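Cumance
Jan 6, 2021

Thread on the grasp-onset result from the Handon work. Short version: labelling the moment of closing by jaw width alone is worse than we assumed, and the fix is cheap.

Background. Handon is our hand-held gripper. A person carries it, does the task, and we train on the recording. No arm is involved until the policy is tested on Pan, the bench robot at Numarby.

Until November we marked grasp onset as the first frame where jaw width fell below a fixed threshold. Simple, but people half-close the jaws on the way to an object. The label then lands early and the policy learns to close in mid-air.

New rule: width must be falling, and the speed of the tool must have dropped below its own median for that demo. Both conditions, held for 4 frames in a row. If either fails, the counter resets.

We recorded 2000 demos and kept 1856. The rest went for tracking loss, mostly fast turns close to a plain surface where the visual odometry had too few features to hold on to.

On the kept set, the old rule fired early in nearly a quarter of the demos. The new one still fires early now and then, mainly with people who slow down well short of the object and hover.

Same network, same training length, only the labels changed. Closing on air dropped clearly on Pan. Placing did not improve - we did not expect it to, as release labels were left alone. 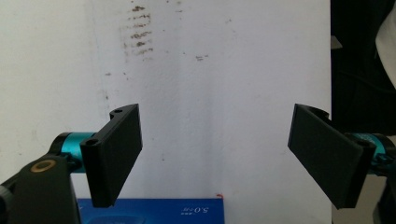
Methods / Hardware

Jaws open, nothing between the fingers. Both are flat black plates, set face to face. Width is taken as the distance between the 2 inner faces, so any flex in the plates goes straight into the label as error.

We have not corrected for flex. It matters for heavy objects and very little for boxes of the size we use.

Next: the same treatment for release, then a comparison against hand-marked labels. Code for the onset rule goes up once the comments are tidy.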